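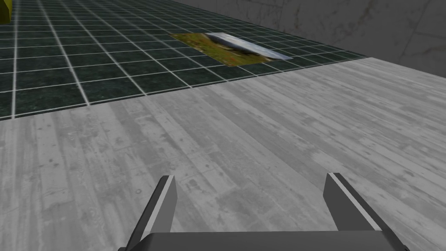 A computer rendering of a gray two-fingered gripper, open and empty.

Drostix form plugin gets a security update, and you'll want it today

2022-04-25

If you run a site with the Drostix form builder on it, stop reading for a minute, go to your dashboard and check which version you have. If the number is lower than 4.8.2, update it and then come back. I'll wait.

OK. The people who make Drostix pushed out a fix on Friday evening for a hole in the way the plugin handles uploaded files. I got the email while I was standing in line for tacos, which is when I seem to get all of these emails, and I spent a good part of the weekend going through the sites I look after. I have 14 of them with Drostix installed. Two had already updated themselves overnight, and the rest were sitting there on old versions looking perfectly innocent.

The short version of the problem goes like this. Drostix lets you add an upload field to a form, so people can send you a resume or a photo of the thing they want fixed. The plugin is supposed to look at what comes in and turn away anything that isn't on your list of allowed file types. It did look, but only at the name the visitor's browser sent along, and it looked before the name was cleaned up. With a carefully built file name, somebody could get past the check and end up with a script sitting in your uploads folder. If your server is set up to run scripts from that folder (plenty of cheap hosting is, sadly) then whoever uploaded it can run their own code on your site. They don't need an account for this. They only need to find a public form with an upload field.

That last part is why I'm making a fuss. A lot of the plugin holes I write up here need the attacker to be logged in already, and if you don't allow sign-ups you can take a breath and patch it after lunch. This one doesn't give you that cushion.

If you don't use upload fields at all, you're in better shape, but please don't skip the update. The file handler gets loaded whether or not you have an upload field on the page, and the release notes say that in some setups it could be reached directly. The notes don't spell out which setups. I asked through the support form and got a polite answer saying they'd publish the full details later, once more sites have had a chance to update. Fair enough, I guess! I'd still rather know.

Which versions are affected

Everything from 4.0 up to and including 4.8.1, in both the free and the paid edition. The 4.0 release came out last December, when they rebuilt the whole upload part of the plugin, so sites still on the 3.x line don't have this particular bug. They do have other old ones, though, and the 3.x line isn't getting fixes anymore, so that's no place to hide.

The paid edition has its own updater, and it only works if your license key is active. I had one client whose key ran out in the winter, and her dashboard cheerfully said there were no updates available. Not a peep about the key. The Drostix folks have put the fixed version up as a plain download for anybody with an expired license, and you'll find it on your account page under past purchases. Scroll all the way down, it's in tiny print.

If you use the Nadar add-on

Nadar is the add-on that sends Drostix entries over to a spreadsheet or a mailing list, and it's made by a separate shop. It ships its own copy of the Drostix upload code — an old copy, in my case — and updating the main plugin does nothing for it. You need Nadar 2.3 or newer. It came out on Saturday and I had to click "check again" on the updates page before it showed up.

After I updated Nadar on the first site, the connection to the mailing list dropped and I had to paste the API key back in. It happened on the second site too, so now I copy the key into a note before I touch anything. Entries that came in while it was disconnected were still stored in Drostix and I could resend them by hand, so nothing was lost, but it's a pain if you get a lot of sign-ups.

How it was found

The report came from the security team at Nasen, a hosting company I've used for a few small projects. According to their write-up, one of their scanners flagged odd files in the uploads folders of a handful of customer sites, and the one thing those sites had in common was Drostix. They sent a private report to the developers, and the first reply came back inside of 48 hours. The first attempt at a fix didn't cover file names with two extensions, so they went back and forth on it, and the whole thing took 20 days from report to release. I've seen a lot worse than that.

The Nasen write-up also says the files they found were small backdoors that mostly hadn't been used yet. They count 138 sites on their own servers where the scanner found one. That's a single host, so I have no idea what the number looks like everywhere else, and I'm not going to pretend I do.

Checking whether somebody got in

Updating closes the door. It doesn't throw out anybody who's already inside, so take a look around while you're in there.

Open your uploads folder through FTP or your host's file manager and look for anything ending in .php, .phtml or .phar. There's a folder inside called drostix-temp and that's where the files in the Nasen report were sitting. A file named index.php with nothing in it but a comment is normal. If there's more in it than that, treat it as trouble.

Then look at your list of users and sort by role. Any administrator you don't recognize is a bad sign. Same for scheduled tasks, if you have a plugin that lists them.

If you do find something, don't just delete the file and call it a day. Change your passwords (the database one too), restore from a backup made before the file showed up, and update right after you restore. It's easy to forget that last bit, because the backup brings the old Drostix right back with it. I did exactly that a few years ago with a different plugin and had to clean the same site twice in one week. Learned my lesson, mostly.

Can't update right now?

Some of you are on a locked-down setup where somebody else has to approve changes. In that case, switch the plugin off until they do. If you can't live without your contact form, take out the upload fields and ask your host to block scripts from running in the uploads folder. Most hosts will do it through a support ticket, and it's a good idea to have it in place anyway. I turned it on for all of my sites on Sunday and haven't seen anything break, apart from one ancient gallery that kept its thumbnail script in there. I've been meaning to get rid of that gallery for ages.

People running the Plulness firewall got a rule for this on Saturday if they're on the paid plan. The free plan gets it later, and I couldn't find a date for that. The rule blocks the file names described in the report, so it buys you some time, but please update even if you have it. I tested it on a throwaway site and it stopped the basic version of the trick. I didn't try any of the fancier ones.

One more thing for those of you with automatic updates turned on: check anyway. Of my two sites that had updated on their own, one had put the new Drostix in and then left itself in maintenance mode, so visitors were getting the "back in a minute" page for most of Saturday. Deleting the .maintenance file in the main folder brought it right back.

I'll add to this post when the full details come out, or if the Nadar people fix that business with the API key. If your site did something strange after the update, tell me in the comments and include your PHP version, please — it saves us both a round of emails.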